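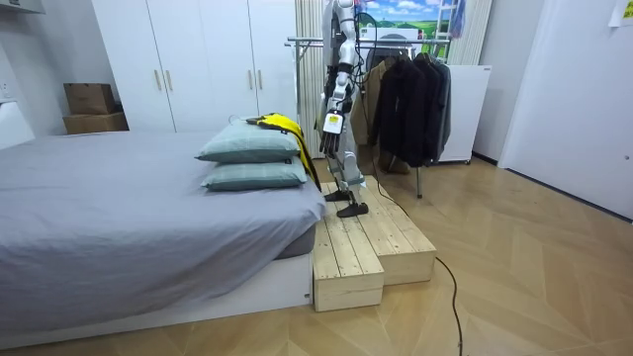
Sunday, bedroom cell, late afternoon

Budget notes, because the form for next year wants them by the end of May and I would like to have written down why I asked for things before I am asked why I asked for things.

What we have to spend: 1661. What the first draft of the list came to: a good deal more than that, so the first draft is in the bin. The second draft is below and comes to 1384, which leaves 277 for whatever breaks between now and then. Something on the hand will break. I'd put money on it, and that is more or less what the 277 is.

Task for planning purposes is still the hanger job: yellow top off the bed, onto a wooden hanger, hanger onto the rail. I'm using it to decide what to buy since it touches nearly everything in the room. Anything that doesn't help with the hanger job goes to the Irness wish list, where requests go to grow old.

1. Fingers. Two quotes. Pevley will sell spare fingers one at a time. Stivdale will only sell them as a full hand set, at a price that made me close the tab and open it again to check. Going with Pevley. Their lead time is 20 working days, so order early and pretend we planned it. Line cost 640.

Asked Pevley whether the fingertip pads come separately. They do. They also come in a pack size designed for somebody with many more hands than us. Put down one pack, 88.

2. Hangers. I had this at zero, on the theory that hangers are free and breed in closets. Then I spent a while with the manipulation people's notes and changed my mind. The bar thickness matters a lot for the grip, and a mixed bag of hangers means a mixed bag of results. One matched set of wooden ones, same bar, same hook, from one batch. 46. Will look silly on the form. Leaving it in.

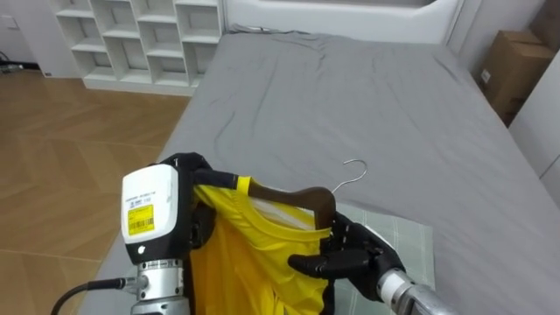
Both hands on the hanger, over the bed. The dark wooden type is the one to match when ordering.

Note on the garments while I'm at it. The shiny stretchy kind folds differently every time you look at it, and everyone wants to buy more of them for exactly that reason. Fine, but they come out of consumables, and consumables is already carrying the tape. No new line.

3. Cable handling. The tether currently goes down the front of the platform and off across the parquet in whatever shape it likes. I have stepped over it so often that I now step over it in the hallway at home. Options:

- floor cover strip, cheap, dull, works, but has to come up every time the bed moves
- overhead boom from Stivdale, lovely, costs more than the fingers
- longer cable and good intentions

Strip it is. 70. If the bed moves, somebody lifts the strip. I've written the boom into Irness for next year with the word "safety" in it twice.

4. Platform. The pine steps are doing the job and I see no reason to replace pine with something from a catalog that is also a box you stand on. Did price a powder-coated one, out of curiosity. It cost 510 and came with a brochure. No line. I do want grip mat for the top tier, 30, cut to size ourselves.

5. Rack. This is where I went back and forth. The rail is round polished tube and fairly bright along the top under our lights. Peng (the planning tool, for anyone reading this cold) wants the rail height and diameter as fixed numbers, and a household rack is not a thing with fixed numbers. It is a thing that leans a bit depending on who hung their coat on it. Choices were a second identical rack as a spare, or a proper fixture made from extrusion. 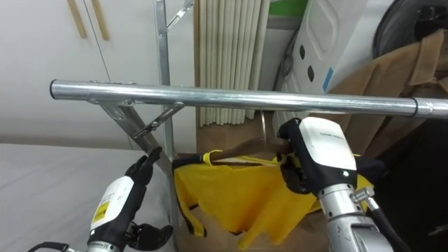

Hanger at the rail, right hand still on it. The rail is the part item 5 would fix in place.

Settled on floor brackets for the existing rack plus one spare rack of the same model. 210 for both. The extrusion fixture would be stiffer and would also stop being a clothes rack, and then we'd have a very good result about hanging things on extrusion.

Also: coats. The rack is equipment. I'm not adding a line for coat hooks, but I am adding a sign.

6. Spare wrist cables, one per side. 300 the pair, from Pevley, who know what they have. No second source that I could find. Tried hard.

Adding up: 640, 88, 46, 70, 30, 210, 300. Comes to 1384. Did it three times, and two of them agreed.

Left off, with regret: second head camera, better lights, the boom, a chair for the operator that goes up when you ask it to.

To do before the form goes in:
- get the Pevley quote in writing, with the pads on the same quote
- ask if shipping is in the 640 (it won't be, take it from the 277)
- measure the rail properly, with calipers, no guessing from the product page
- find out which cost code hangers go under. Last time I asked something like this I was sent to "furniture, other"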